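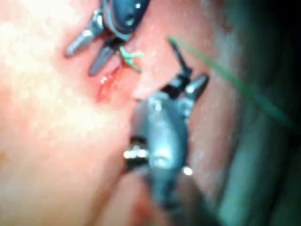 Following the Thread: Finding Suture in Wrist Camera Views
Final project report, Ankit Bhatia
Robotics and Vision Studio, Grelulcombe
1 Oct 2020

Summary

My project was to get a computer to find a piece of suture thread in pictures from a robot's wrist camera, and then to trace it from one end to the other in the right order, so that a program could say where along the thread the instrument is holding. Finding the thread went better than I had hoped. Tracing it in the right order went well when the thread was simple and quite badly when it crossed itself, and most of this report is about that second part, where I spent most of my time and learned the most.

Background

When I joined the lab I assumed the hard thing about automating a stitch would be the needle. Needles are stiff, though, and once you know where one point of a needle is and which way it faces, you know a great deal about the rest of it. Thread gives you none of that. It bends wherever it likes, it slides behind the instruments, and it gets so thin in the picture that in places it is only a couple of pixels wide. My advisor, Dr. Yau, put it to me in our first meeting as a question I could work on all term: if the robot lets go of the thread, how does it know which piece to pick up next?

There was already a program in the lab, called Fladia, that handles the instrument motions and can be told to grasp at a point in space. What it lacked was anything to tell it where the thread was. A group before me had tried picking out the thread by color alone, and their notes were a real help - I would have wasted a month without them.

What I started with

The recordings came from practice stitching sessions run at Wiluvwood, with small cameras at the instrument wrists and a fixed camera looking at the workspace. I labeled 1358 frames by hand, which meant drawing a line along every visible stretch of thread. I set 310 of those aside for testing and did not look at them again until the end, apart from one morning when I opened the wrong folder and closed it very fast.

I kept whole recordings together when I made the split. My first version mixed frames at random, and the scores were wonderful, and Dr. Yau asked me how far apart in time my training frames and my test frames were. The answer in many cases was a fraction of a second. I redid it.

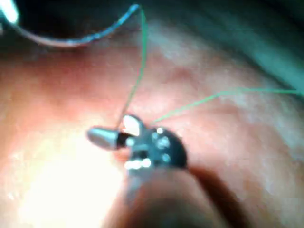
Wrist camera view. Green suture held in the jaws, with the curved needle at upper left.

The wrist views are soft and have strong glare, and I want to say a little about how that shaped the method. A plain green filter does a decent first job against pink tissue. The trouble comes from the two ends of the brightness range. Thread in strong light turns pale and starts to look like a reflection, and thread in shadow goes a dull olive that the filter throws away. If you loosen the filter to keep the olive pieces, you start picking up the gray-green tones in the dark parts of the background too. I spent all of the early weeks moving these thresholds up and down and getting nowhere in particular.

The method

In the end I used two steps. First, a small neural network marks each pixel as thread or not thread. I trained it on crops of the labeled frames, with the brightness and the color shifted at random so it would stop depending on one exact shade of green. Out-of-focus thread needed its own treatment. A strand close to the camera can be many times wider than a sharp one, and my labels were all thin lines, so the network was being told off for getting the right answer. I went back and widened the labels on the blurred strands. It took me two weeks of evenings and it helped more than any change I made to the network itself.

Second, a tracing step turns the marked pixels into curves. It thins the marked areas to single lines, cuts them wherever they branch, and then joins the pieces back together. For each possible join it looks at the direction of the two ends, the size of the gap between them, and whether an instrument lies in the gap. A gap covered by metal is cheap to cross, and a gap over open tissue is expensive, which matches how thread behaves when it passes behind a jaw. The search tries up to 1000 ways of joining the pieces and keeps the one with the lowest cost.

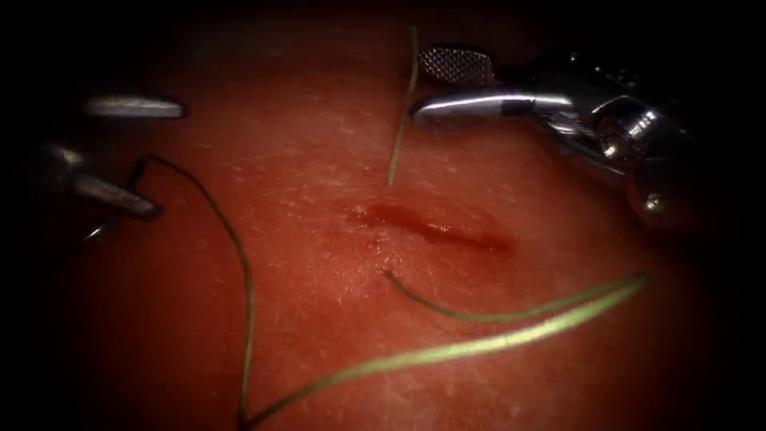
Ordering turned out to need more than cost alone. Two strands that run side by side for a while and then meet are very easy to swap, and the lowest-cost answer is often the wrong one by a tiny margin. I added a rule that the program should report "unsure" when its best two answers are close together and disagree about the order. A robot that stops and waits for a person is much better company than one that pulls on the wrong end, and everybody in the lab who had ever had to untangle things afterward was very much in favor of this.

Results

On the test frames the network found most of the visible thread, and the pieces it missed were mainly short ends and stretches lying in deep shadow. The color filter missed far more of those and also marked several patches of background as thread, so I feel comfortable saying the network is the better choice.

For the tracing I looked separately at frames with crossings and frames without. Without crossings the order was nearly always right, including when an instrument hid part of the strand. With crossings it was right in a bit over half of the frames, and the "unsure" rule caught the larger share of the mistakes. It also stopped the program on some frames it would have gotten right, which is a price I had expected to be smaller.

I also ran the full chain with Fladia for 11 trials, asking for a grasp on the free end of the thread. Seven grasps closed on the thread. Of the others, two missed in depth, one was stopped by the "unsure" rule, and in the last I had typed in the wrong camera settings, so please read that one as a mark against me.

What I would do next

The depth misses bother me the most. I traced each picture alone, and using the wrist and fixed views together should help with both depth and crossings. I have started matching curves between two views, and it works on paper and on one recording. I would also like to use time. Thread moves only a little between frames, and a crossing that is confusing now may have been perfectly clear a second earlier.

Dr. Yau has agreed to let me continue through November. The labels, including the widened ones, are on the lab drive with a text file on how I drew them, and if you find a frame where I followed the wrong strand, please fix it and add your initials.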